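FOR IMMEDIATE RELEASE
8/13/19

Drundano brings its green and brick-red building blocks back, and I couldn't be happier about it

Hi, I'm Chang-ho Ji. I run the block side of things at Drundano, and I've been waiting since January to write this one! Our long, skinny building blocks (we call the line Witum) are going back on sale this month, in the two colors people kept writing to us about: dark green and brick red.

If you had a set of these when you were a kid, or your kids did, you already know what I'm talking about. They're slender, they're plain, and you can build a fence or a bridge or a very wobbly tower with them before lunch. We stopped selling them a while back when we moved out of our old building, and I figured folks would forget. They didn't. I got 271 letters and emails asking where the blocks had gone, and one of them came with a drawing of a barn that I still have taped up over my desk.

So we made more. The first run is 863 sets, all packed at our shop on Vandenberghe Street, and every set has the same number of green blocks as red ones. We went back and forth on the green for months (my first try looked like pea soup, and my sister told me so). The one we settled on is darker and a bit quieter, and I think it sits really nicely next to the red.
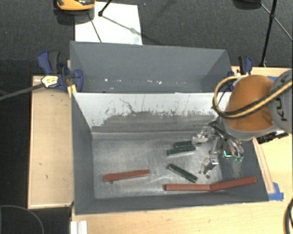 Dark green and brick-red blocks in a gray bin.

I get asked a lot why we don't do a rainbow set. Maybe someday! For now I like what happens when there are only two colors to work with. Kids start making stripes and checkerboards and picking teams, and then somebody decides the red ones are lava and the whole floor is off limits. My nephew spent most of a rainy weekend on a parking garage and wouldn't let us vacuum near it.

The sets come in a flat carton with a lid that closes again, so you can put everything away in it when you're done. There's a small folded sheet inside with a few ideas to start from, including a log cabin, a zigzag fence and a marble run that I'll admit takes some patience. Loose blocks will be sold too, by the handful, for anyone who just wants to fill out an older set. The size hasn't changed, so new ones will stack with the old ones just fine.

You can pick up a set at our shop counter or at any of the 65 toy and craft stores that carry Drundano. Our friends at Clidetti are putting a big play table in their front window for the first week, and I'll be over there most afternoons building something and probably knocking it down with my elbow. Come by and add to it.

Stores that want to order, and teachers who'd like a classroom set, can call the shop and ask for me, extension 1684. If I don't pick up, leave a message and I'll call you back.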